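# Flisalum G2 hand-held gripper, padded fingers

The Flisalum G2 is a hand-held gripper with a camera on board, made for people who want to compare finger types before they decide what goes on the robot arm. You hold it, you open and close it with the trigger, and the camera records what is between the fingers. Later the same fingers can be moved to the arm version without new mounting parts.

Price: 595 USD, one pair of padded fingers included.
Weight with fingers: 204 grams without the cable.

## Which fingers to choose

We sell 2 kinds of fingers for the G2. The Yeh finger is a soft molded type and it bends around the object. The padded finger is flat, with a black textured surface, and it keeps its shape when you press. For boxes and bottles both are fine. For cloth, straps and other soft goods we recommend the padded one. The Yeh finger often pushes the fabric away before it closes.

Our tester Shu-fen Shek uses hanging items for the comparison, which are more difficult than items lying flat. The fingers must come in from both sides, and the rail and the post should stay untouched. A striped necktie and a white elastic strap on a small black rack make a good first test, and the wide opening leaves space for the whole group.

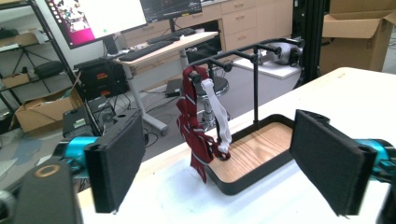 ## Camera and controller

The camera looks forward between the fingers, so both pads stay in view when the gripper is open. Please check this after every change of fingers. If one pad is missing from the picture, loosen the mount, turn it a little and tighten again.

The Prarkeck controller is sold separately. It saves up to 2,000 grasps before you must copy them to a computer.

## Delivery and returns

Orders are sent from our workshop in Fluvadside. Fingers can be returned if the pads are not cut or glued. Spare pads will be available from October.

Page updated 20/06/2025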